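Floma Newcomers' Sheet, home tips
Ilham Hajji, 7/12/19

Keeping your residence papers at home

Put all letters from the migration office in one folder, the newest on top. Write on each envelope the day when it came. Do not keep the folder in the kitchen or above a radiator, for steam makes the ink weak and heat bends the plastic cards.

If a paper has become wet, lay it flat between two clean towels with some heavy books on it. Never use the iron. A stamp can go pale from it, and then you must ask for a new copy.

Children's birth certificates should have their own sleeve. Lemlem Alemneh sews cloth ones from old pillowcases. 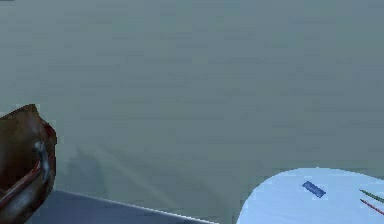 Page 90

Before an interview, take the folder out the evening before and check the dates on every permit. Leave a copy with a friend.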